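Rewiring the house, part one: the panel

2019-06-07

So the lights in the back bedroom had been dimming every time I ran the microwave, and I did what I always do, which was ignore it until February. Then one night I had the space heater going and the toaster oven on and the whole back half of the house went dark. I stood in the kitchen with my phone flashlight and a half-toasted bagel and thought, okay, fine, I'll call somebody.

If you've been reading for a while you know the house. Built by a person who loved closets and hated outlets. The living room has 2 of them, and one is behind the radiator. Everything in the place ran off a panel in the basement with a door that wouldn't shut and labels in pencil, most of which were wrong. "Porch" was the bathroom. "Spare" was the fridge, and I learned that one the expensive way.

I got quotes from two outfits. The first was Biltance, who do a lot of the big commercial jobs around town (they wired the new clinic) and who were perfectly nice on the phone but clearly weren't dying to come crawl around under my stairs. Their number was high and their first opening was far off. The second was Jerkater Electric, which is a much smaller shop a few streets over from me, and they could come look at it that same week. I liked that they asked questions before giving me a price. What do you run at the same time? Is anything warm to the touch? Do you plan on getting an electric car? (No. But I said maybe, to sound interesting.)

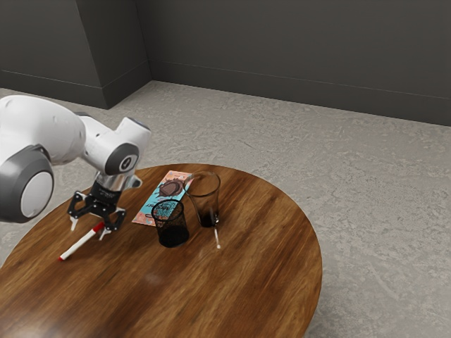 The quote from Jerkater came in at nearly $4,000 for a new panel, a new service cable, and grounding that meets code, with permit and inspection included. I'd been expecting worse, so I said yes and then went home and worried about it for a few days like a normal person. One thing they asked me to do ahead of time was make a map of the house, every outlet and every light and every switch, so they could match it all up to the new breakers. I'm telling you now, do this even if you aren't having any work done! I taped some sheets of paper together, got a marker like the one lying on the table there, and went room by room with a lamp and a lot of yelling up and down the stairs to myself. It took most of an evening. I found a switch in the hallway that does nothing at all, and an outlet inside a closet that I'd been storing coats in front of for years.

The day of the actual work was kind of dull, in a good way. The utility cut the power first thing, and the crew had the old panel off the wall before I'd finished my (cold) coffee. They let me look at it. I don't know a lot about this stuff, but even I could see that one of the wires going into the main had a brown, crispy look to it, and the electrician just sort of raised her eyebrows at me and set it aside. I asked if that was bad and she said, "Well, it's not good." I've thought about that several times since, usually right before falling asleep.

The old panel had 19 circuits jammed into it, and a few of those were doubled up, with two wires sharing a breaker made for one. That was my dimming problem, or a big piece of it. The back bedroom, the kitchen counter and the basement freezer were all on the same line. No wonder! The new one has room to spare, and the kitchen finally gets its own circuits, so I can make toast and be warm at the same time like they do in magazines.

Power was back on before dinner. I went around resetting clocks, and then ran the microwave on purpose with nothing in it but a mug of water, just so I could stand in the back bedroom and stare at the ceiling light. Didn't even flicker. I did it twice.

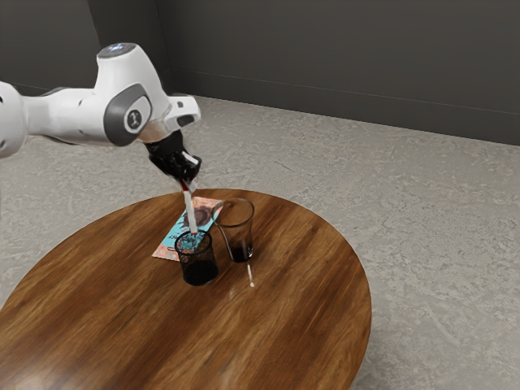

White arm, black gripper, round table.

A few things I'd do differently. I would've cleaned the basement first, because there were three of us down there and a truly embarrassing number of paint cans. I'd have moved the frozen food over to a friend's place instead of trusting a cooler and wishful thinking. And I should have asked about patching. The crew had to open up the plaster next to the stairs to get the new cable through, and electricians don't patch plaster, at least mine don't, so right now there's a hole there with a calendar hanging over it.

The inspector came the next week and was in and out pretty fast. He liked the labels. They're typed! I may have gone down to look at them a couple of times myself.

Next up is the upstairs lighting, where I've got to pick fixtures, and I can't decide between the plain Irkura ones and the slightly less plain ones from Jibrin that cost more and look almost the same in the catalog. The hallway needs something brighter either way. If you've put in either brand, leave me a comment and tell me whether they buzz, because the one over my kitchen sink does and I can hear it from the couch.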